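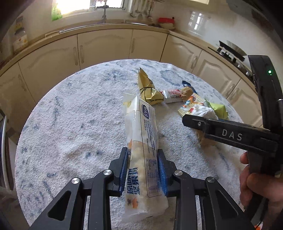

Chapter 2
Bread and Its Keeping

Bread begins to change as soon as it leaves the oven. The crust softens, the crumb grows firm, and the flavor fades. Bakers call this staling. Many people think staling means drying out, but a loaf sealed so tightly that it loses no water will still go stale.

The main cause lies in the starch. During baking, starch granules take up water and swell. As the loaf cools, the starch molecules slowly line up again and form small crystals, and the crumb stiffens. This change goes faster at refrigerator temperature than at room temperature. In a freezer it nearly stops. Warming a stale slice melts some of the crystals, so toast made from old bread can be soft inside.

Mold is a separate problem. Its spores settle on the loaf after baking, often during cooling and slicing. A wrapper slows the loss of water, but it also holds damp air next to the crust, and mold grows well there. A paper bag does the reverse: the crust stays crisp longer and the crumb dries sooner.

Section 2.1 looks at starch more closely. Section 2.2 covers wrapping and storage and includes Nuria Sepúlveda's notes from a small bakery in June. Before reading on, write down where bread is kept in your home and how long a loaf usually lasts. You will need your notes for the exercise on page 79.

Key terms: crumb, crust, gelatinization, retrogradation, staling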